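Pevico Combination Cabinet: Open Shelves, Hinged Doors, Locking

Reviewed by Nestor Calimlim

The Pevico is a white metal storage cabinet that combines an open shelving section with a section behind hinged doors. It is sold for workrooms and shared offices. Ours cost $1,521 delivered to the Estirside building and was installed in June against the wall on the lower floor. It replaced an older Barta unit with sliding doors, and most of the comparisons in this review are with that one.

Construction

The body is painted sheet metal. The paint is even on the flat faces and thinner along the folded edges of the shelves, where a fingernail will catch it. Panel fit is good on the left and acceptable on the right. The shelves rest on clips, are rated for up to 40 pounds each, and do not bow noticeably under boxed paper. An unloaded shelf will ring if something is set down hard on it.

Four leveling feet are included. They adjust with a wrench from underneath, so the cabinet has to be leveled before it is loaded. Our floor is a hard speckled surface and is close to flat, and it still took Deming Fan two attempts to get the doors to line up.

Doors and hardware

The doors are hinged and swing outward. Measure the clearance before ordering, particularly if there is a bench or a walkway in front. With the Barta this was never a concern. In our position a door can be opened with a person standing directly in front of the shelves, but a second person has to wait or go around.

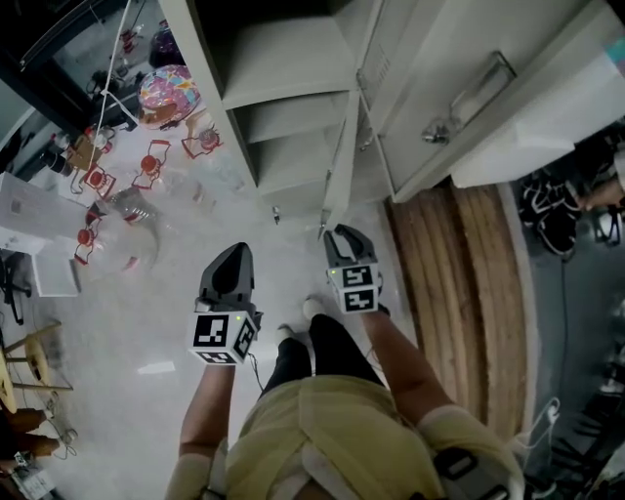 Open shelving on the left, one door swung out, and the recessed handle with its lock on the closed door panel.

The recessed metal handle is the best part of the design. It does not snag sleeves or cables, and it is deep enough to use with gloves. The lock sits below the handle and is small. The key turns cleanly, though it has to be held straight, and Sihan Jiang has already bent one. Pevico supplies two keys and charges for more.

The latch is less convincing. It is a light piece of metal at the lower edge of the door, and it has more side play than I would accept at this price. Closing the door slowly gives a better result than pushing it shut.

Placement and light

The product page recommends placing the cabinet under direct overhead light, and in our case the advice is sound. The space has a white corrugated ceiling, with round ceiling lights where it opens up near the stairs. Light reaches the open shelves well enough to read a label. The closed section is a different matter: the upper shelf shades the one under it, and an open door blocks whatever comes from that side. I would add a battery strip light inside.

The stairs also matter for delivery. The cabinet ships in one main carton plus a flat carton of shelves, and the main carton is 36 inches wide. Yaqin Fu measured between the wall and the railing beforehand – a step I would recommend to anyone with a similar layout.

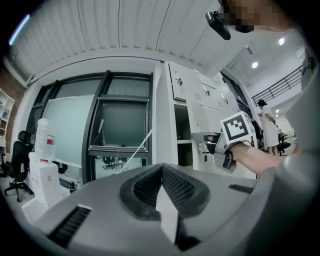
Compared with the Barta and the Joron

The Barta had better latches and worse shelves. Its sliding doors took up no floor space but hid half the contents at any time. Shufen Cheng also looked at the Joron, which is cheaper and has a similar layout, and rejected it for its projecting handles.

Verdict

Recommended for rooms with enough clearance in front. The shelves and handles justify most of the price. The latch should be heavier, and a third key should be in the box.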